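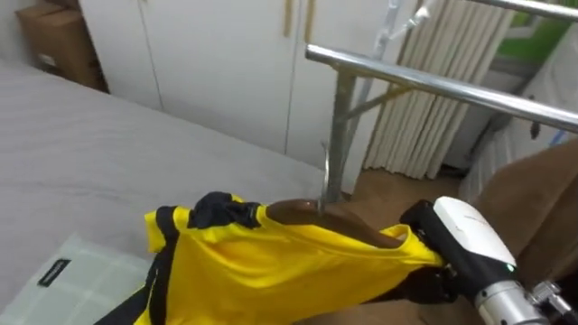

Pandevel gets a grip on the closet

Hanging up a shirt has been the sore spot of the Grirkier home robotics project for as long as the project has existed. Picking clothes up went fine, and carrying them went fine too. Then the hook had to go over the rail, and the hook was never where the robot thought it was. So we are very happy to report that the hanging part now works much more often than it fails, and that the fix is a small one that other groups can borrow.

The new method is called Pandevel, and the team at the Sárközi building has been running it in the bedroom setup since April. The old approach planned the whole motion from a single look at the garment. That was asking a lot! Fabric swings, the hanger turns a little between the fingers, and by the time the arm reaches the rail the plan is out of date. Pandevel keeps looking while it moves. It follows the metal hook and the rail, works out the gap between them again and again, and leaves the cloth out of the sum almost entirely. The garment can sag or bunch however it likes as long as the hook stays in view.

Training used 1,854 demonstrations, all of them collected by operators steering the arm through the last stretch of the task, from a held hanger to a hook resting on the rail. Plenty of those were messy. The operators missed, backed up, and tried again, and at first the plan was to throw those runs out. Leaving them in made a real difference. With the messy runs included, the robot picked up the habit of backing off when the hook bumps the rail and coming in again a bit higher, and watching it do that for the first time got a cheer out of the whole room.

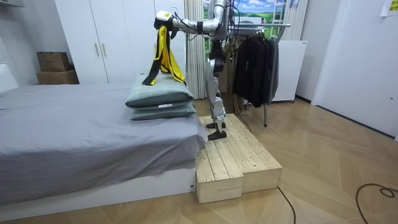
The test set was 10 garments the model had never been trained on, each tried on a rail with free space and again on one already crowded with coats. Free space is close to solved. The crowded rail is harder, and most of the misses there came from the hook landing on top of a neighboring hanger. Slippery fabric also gives trouble (one satin blouse slid off its hanger so many times that it now has its own folder in the logs).

Height turned out to matter more than we expected. Small changes in where the robot stands shift the angle at which the head camera meets the rail, and early versions of the model fell apart when that angle changed. Mixing standing positions in the training data helped a lot. So did moving the camera exposure to a fixed setting, a two-minute change that we wish we had made much sooner, as light from the window kept washing out the thin metal hook in the afternoon.

Next on the list are pants on clip hangers and, the big one, getting the hanger into the shirt in the first place. For now a person does that step and hands the result to the robot. There is an early try at it using both arms, and it is slow, but the sleeves are starting to behave.

The team will give a talk on Pandevel at the Plurkosel workshop, with time for questions afterward. The training code and the full set of demonstrations, misses included, will go up on the project page the same week. If you have a rack, an arm, and some shirts you don't mind wrinkling, please try it and send us your results.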